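Lip balm keeps melting or leaking in my bag - how do I pack it for a long trip?

Posted in Travel and Packing
Asked by Saron Zeleke

I leave in July for a bus trip that takes most of two days, with one overnight stop in Ornden. Last summer I carried lip balm in the outside pocket of my backpack and by the second afternoon it had gone soft and worked its way out around the lid. It got on my charger cord and on the corner of my passport cover. I had it in a sandwich bag, but the bag had a split in it.

I have both a small jar and a stick, and I'd like to take one of them, maybe both if there is a good reason. I've been laying things out on a towel on the bed to see what goes in the small pouch.

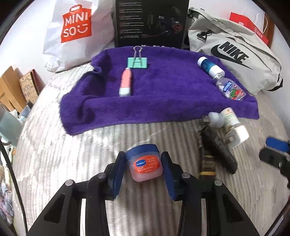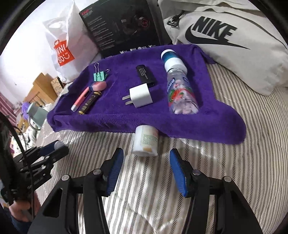

Does lip balm go bad once it has melted and set again?

It is usually still fine to use. The texture can turn grainy, and if the smell has changed or gone sour you should throw it out.

I copied that exchange from the notes I kept after last year's trip, when I asked at the pharmacy counter. What I still don't know is how to pack the stuff so it doesn't melt in the first place. The bus company says the luggage area under the bus is not cooled. I can keep one small bag with me at my seat. I don't want to buy a cooler bag just for this.

Also, is a jar worse than a stick for leaking? My sister says a jar is worse but she also packs shampoo without a cap on it, so I'd like another opinion.

Edited to add: I'm not flying on this trip, so I don't need the liquid rules, but if someone knows them it may help other people.

Lorne Pelletier
Member, 100 posts

Put it in the middle of the bag. The outside pocket is the hottest place on a backpack, especially a dark one left in a window. I drove a delivery route out of Workneh for 8 years and carried lip balm the whole time, and the only ones I lost were the ones I left on the dashboard.

What I do now:

Roll the balm inside a pair of socks. Put the socks in the center of the bag with clothes on every side. It takes a long time for heat to get in there. If you want it during the day, keep it in the bag at your feet on the shady side of the bus. Don't keep it in your pants pocket. Your body is warm enough to soften most of them, and then you sit on it.

A stick and a jar leak in different ways. When a stick melts, it runs down into the part that twists, and after that it may not turn up properly. A jar just turns to liquid and stays put as long as the lid is on straight and the jar is upright. Screw lids come loose when a bag gets shaken for hours. A piece of tape around the seam stops that. I use painter's tape because it peels off clean.

If it does melt, stand it upright and leave it alone until it is firm. Opening it to check is how it gets on everything else.

For the bag, use a freezer bag and not a sandwich bag. The plastic is thicker. Fill it with some water over the sink first and see if it drips, then dry it out.

Kidus Weldu
New member

just buy one when you get there. they cost next to nothing and every bus station has them

Mihret Kassa
Member, 40 posts

Lorne's answer covers most of it. I'll add a few things, mainly on the jar or stick part and on flying.

The ingredients make more difference than the container. Read the back and look at what comes first. Balms with a lot of beeswax or candelilla wax hold up better in heat. The ones that are mostly petroleum jelly or coconut oil get soft early. Coconut oil melts at 76 degrees Fahrenheit, so a balm that is mostly that will be liquid in a warm room, never mind a bus in July. If you have two and don't know which to bring, set them both on a saucer in a warm spot in the house for an afternoon and check them. Take whichever is firmer.

I prefer a stick for travel for another reason. With a jar you have to put your finger in it, and on a bus your hands are usually not clean. If you do take a jar, a cotton swab works, and you can carry 6 of them in a small bag without noticing. The other use for a jar is dry knuckles or a sore nose, where a stick is awkward.

To keep a jar from leaking, take the lid off, lay a square of plastic wrap over the opening, and screw the lid back on over it. I do this with face cream too. You have to replace the wrap once you start using the jar, so bring a spare square folded up flat.

On the overnight stop, take the pouch inside with you and leave it in the coolest part of the room, away from the window. By morning it will have set again if it went soft during the day. I stayed in Ornden in August once and the room had a tile floor, so I put my pouch on the floor next to the bed.

About flying: airport screening in the US treats a solid stick as a solid. A balm in a jar may be treated as a gel, so I put mine in the quart bag with the other liquids to save an argument. If you carry your small things in one pouch, go through it before a flight and take out anything with a blade. Those go in checked luggage.

For the passport cover - if it is leather or vinyl, a drop of dish soap on a damp cloth takes the grease off. Take the passport out first. On fabric, cover the spot with cornstarch overnight and brush it off before you wash it.

Saron Zeleke

Thank you, all three of you. I tried the freezer bag test and the first one dripped at the corner, so I used the next one in the box. I'll do the plastic wrap under the lid, and the socks. The cover is vinyl and the dish soap took off most of it. There is still a faint mark near the fold.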